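The Ferry to Mernia

Ataberk Avcı had promised his aunt he would be out of the apartment by Monday, and on Saturday he had not packed a thing. He got up at six, put on yesterday's shirt and stood in the hall looking at the coats. Most of them had been his uncle's. His uncle had worked the ferry between Gurport and Mernia until the knees went, and he had owned a coat for each kind of rain.

The apartment was sold. The buyer was a dentist from Baysal who wanted it for weekends, and who had asked over the phone whether the smell of diesel came up from the harbor in summer. Ataberk had told him no. It did, but only on still days, and he didn't think a dentist would be there for many of those.

He started with the drawers in the front room. There were receipts for boat paint, a bus pass, a tin of keys. He tried some of the keys in the doors of the apartment and none of them fit. He put the tin in the box marked KEEP and then took it out and put it on the windowsill, where it could wait.

At nine he ate some chips and drank a glass of water standing up. His sister called while he was chewing.

"Are you eating breakfast?" she said.

"Yes."

"What is it?"

"Chips."

She said their aunt would have something to say about that, and he said their aunt had something to say about most things, and then they talked about the money.
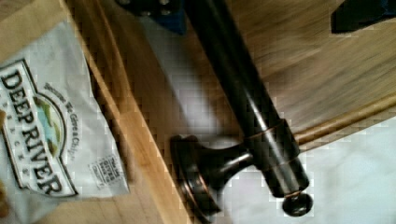

Deep River, for breakfast.

The money was simple. After the bank and the lawyer there would be 600 left over from the furniture, and their aunt wanted it split, 400 to his sister, who had the children, and the rest to him. He had no objection. What he wanted was the ferry bell, and he had not said so to anyone.

The bell had come off the old boat when the company put in a horn. His uncle had carried it home in a sack on the last bus, and for years it hung on a bracket beside the kitchen door. He rang it when the food was ready. He rang it when Gurport won a match. After the funeral somebody had taken it down, and there were four screw holes in the plaster where the bracket had been.

"Do you know where the bell went?" he asked.

His sister was quiet for a moment. He could hear one of the children running a bath toy along a wall.

"I thought you had it," she said.

"No."

"Then she has it."

"Did she say so?"

"She wouldn't say so. You know how she is with his things."

He said he would ask. She told him not to do it on the phone, and he said he wouldn't. 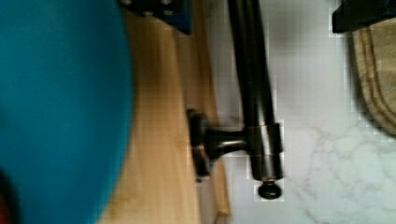 He took the 11:20 to Mernia. There was a new boy on the ramp who didn't know him and made him buy a ticket. Ataberk sat upstairs on the left, where the benches faced the island, and thought about the kitchen in Mernia when he was eight. His aunt mixed dough in those days at the kitchen table, and he liked to rest his chin on the edge of it while she worked. She didn't talk when she kneaded. If his uncle came in and talked, she kneaded harder. The boat came around the point, the horn went, and two gulls left the rail and settled on it again a little farther along.

It was a ten-minute walk up from the landing. The Prasura bakery had closed and there was a phone shop in it. Outside the church a man was painting a bench and had put his sandwich on the part he hadn't painted yet.

His aunt opened the door before he knocked.

"You've finished," she said.

"No."

"Then what are you doing here?"

"I came for lunch."

She looked at him and then past him down the road, as if there might be more of him coming. She let him in. The radio was on in the back room and she went and turned it off.

"There's no lunch," she said. "I had an egg. I can make toast."

"Toast is fine."

She had let his sister's husband redo the kitchen in the spring. She had fought it for a year and now she would not hear a word against it. She wiped the counter when there was nothing on it. She showed him the drawer that closed by itself, and then she showed him again.

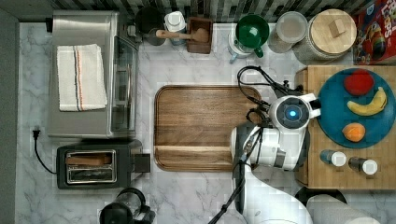 A slice in the toaster, a striped towel folded on the oven.

They ate with the window open. She asked about the dentist and he told her about the diesel. She thought it was wrong to have lied and also that it was none of the dentist's business. She asked if he had done the coats.

"I looked at them," he said.

"Give them to the ferry. There's always somebody starting who hasn't got one."

"There's a new boy on the ramp."

"Is he tall?"

"Tall enough."

"Then the gray one," she said. "The lining's good. I put it in myself and it cost me 50, and he never once did up the buttons."

She got up and ran water over the plates. He looked around the walls of the kitchen, and then through the door at the walls of the hall, and he didn't see a bell or a bracket.

"Aunt," he said.

"It's under the bed."

He waited.

"I wrapped it in a blanket," she said. "It rang on the bus. All the way down to the harbor, every time the driver braked, and people turned around. So I put it under the bed." She dried one plate and put it away and held on to the other. "I don't want it up on a wall. I don't want to hear it. But I didn't want it in a box either, going off to somebody's garage."

"I wouldn't put it in a garage."

"Where would you put it?"

He thought about his own place, the one room in Baysal over the tire shop, with the neighbor who banged on the pipe if he ran the tap after ten.

"I don't know yet," he said.

"Well," said his aunt. "When you know."

She walked him to the end of the road, farther than she usually went. She told him to be sure to clean behind the stove, because the dentist would look there, and to take down the curtain rod in the small bedroom, which was hers. At the corner she gave him the rest of the bread in a bag.

The boat was late. He stood on the landing with the bag under his arm. When it tied up, the new boy was at the ramp again, in a thin jacket with the collar turned up, and this time he waved Ataberk on.

"What size are you?" Ataberk said.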